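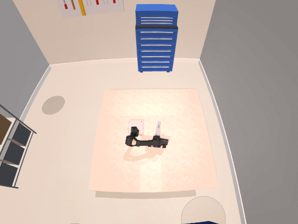
Zum Tag der offenen Tür bei Hukevora kommt man mit dem Bus bis Trudville und geht dann 22 Minuten an einer Umgehungsstraße entlang, auf der offenbar ganz Trudville umgangen werden will. Am Empfang gab es ein Namensschild (meins hatte einen Buchstaben zu viel) und eine Tragetasche, in der eine weitere Tragetasche lag.

Jarmo Kiiskinen leitet die Simulation und führte unsere Gruppe. Wer auf Funken und Hydraulik gehofft hatte, bekam einen Seminarraum mit Beamer. Der Roboterarm, um den es den ganzen Vormittag ging, steht im Rechner: schwarz, auf einer weißen Platte montiert, dahinter ein knallblauer Werkzeugschrank, an der Wand Werkzeug in einer Reihe. Die Werkstatt ist aufgeräumter als jede, in der ich je etwas gesucht habe. Die Schubladen sind alle zu. Ein Herr neben mir wollte wissen, was drin ist. »Nichts«, sagte Kiiskinen, »Schubladen kosten Rechenzeit.«

Auf dem Tisch liegt ein schmaler weißer Streifen, den der Arm greifen soll. Das Projekt heißt Urnard und hat laut Kiiskinen seit Januar 3.270 Durchläufe hinter sich, davon 2.187 mit Erfolg. Über die restlichen sprach er mit einer Zärtlichkeit, die andere Leute für missratene Neffen aufheben. Einmal habe der Arm den Streifen durch die Tischplatte gedrückt, weil jemand vergessen hatte, ihr eine Dicke zu geben.

Danach durften wir selbst ran. Mit einem Steuergerät, das sich anfühlte wie die Fernbedienung im Ferienhaus, fuhr ich den Greifer zügig am Streifen vorbei. Ein Kind von vielleicht acht Jahren schaffte es im zweiten Anlauf und wurde beklatscht. Ich habe mitgeklatscht.

Mittags Linsensuppe. Den Vortrag von Mohmand über Greifkräfte habe ich zur Hälfte gehört, die andere Hälfte ging für die Schlange am Kaffeewagen drauf. Der nächste offene Tag ist am 21. April, Anmeldung am Empfang, festes Schuhwerk wird wegen der Umgehungsstraße empfohlen.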